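The Long Shelf

The depot in Drurnham opened at 8, and by then there was usually a line. She had started there in April, after the bakery closed, and she had kept the job because it was quiet between customers and because the walk home went past the river.

Parcels came in from Jarnthorpe on the morning van. She scanned each one, wrote a number on the label in black marker, and put it on the shelf where that number belonged. When someone came in with a code on their phone, she found the number, found the box, and handed it over. Most people did not say much. A few opened their parcels at the counter and looked let down.

After nine days a parcel went back. That was the rule, and the computer kept track of it for her. A red line came up on the screen, and she took the box down and put it in the return cage by the door.

The line that came up that evening was for a small box. She knew the one. The sender was a shop in Rerinska, 1,816 miles away by the map on her phone, and she had looked it up on a slow afternoon because her mother had been born near there. Her mother used to talk about the plum orchards and the cold school. She had never gone back.

She went around the counter to get it.

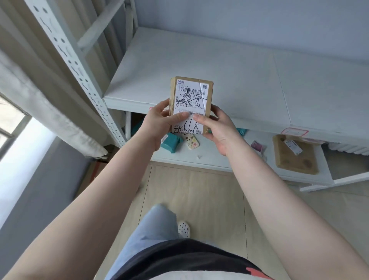
It weighed very little. She tilted it one way and then the other, and something inside slid and stopped. It could have been tea, or a pair of gloves. The customer had been sent three messages and had answered none of them.

She carried it to the counter and looked at the screen again. The clock said ten minutes to closing. There was a button marked Return and, under it, a smaller one marked Extend, which she had been told to use only if a customer called. The phone had not rung since lunch.

Her mother had once waited all winter for a package from Rerinska. It was supposed to have a scarf in it, and a letter from an aunt. The post office on Dursun Street said it had been sent back, and then said they had no record of it. Her mother had kept the claim slip in the kitchen drawer for years, under the string and the candles.

She pressed Extend. A box opened on the screen and asked for a reason — up to 200 characters. She thought about it and typed, Customer called.

Then she put the parcel back on the shelf, turned the label to face out, and went to switch off the lights in the front.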